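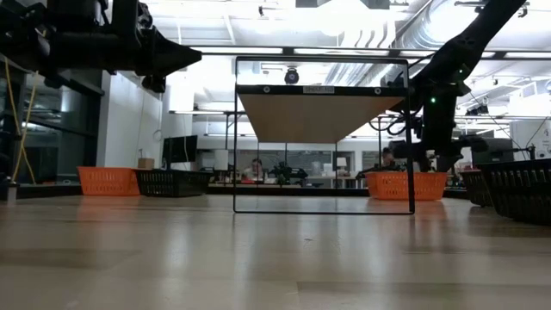

Kastura, the office supply and workspace company, will open a shared office and workshop building in Clisidwood in the first half of June, the company announced on 3 Jun 2022. The building has 23 rooms for rent by the day or by the month and takes in the former Thevar printing plant, which Kastura leased in February. Work tables on the open floor have light wood tops with a glossy finish, and desks stand in the same room. Members who need a door that closes can book one of the smaller rooms on the second floor.

The building covers 3850 square feet on two levels. Kastura kept the plant's loading door and freight elevator and replaced the heating, wiring, and restrooms. The front entrance now has a ramp, and the parking lot was repaved in the spring.

"People in Clisidwood have been driving to the next town to rent a desk or a bench," said Fiorella Bianchini, general manager of Kastura. "We had 332 names on our waiting list before we had signed the lease. Most of them run a business with one or two people in it and do not want a five-year commitment."

Membership and rates

A day pass costs $15 and covers one seat on the open floor, internet access, and use of the kitchen. Monthly members also get a locker, a mailing address, and four hours in a meeting room. Rates for closed rooms depend on size and are posted at the front desk. There is no sign-up fee. Members may cancel at the end of any month with written notice.

Furniture for the building was supplied by Fodulia, which also fitted the shelving in the storage area. Tables in the workshop have butcher-block style wooden tops and stand on a gray concrete floor. Replacement parts will be kept on site, and Fodulia will handle repairs under a two-year service agreement.

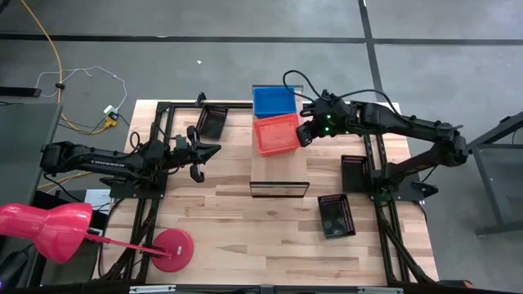 Hours and tours

The building will be open from 7 a.m. to 9 p.m. on weekdays and from 9 a.m. to 5 p.m. on weekends. Monthly members may use the side entrance outside those hours with a key card. Tours are free and last half an hour. Names can be left at the front desk or with the Kastura store on the same street.

People already on the waiting list will be contacted in the order they signed up and will have two weeks to choose a room before the remaining space is offered to the public.

About Kastura

Kastura sells office supplies and rents workspace to small businesses. The Clisidwood building is its third rental location.

Media contact: Fiorella Bianchini, Kastura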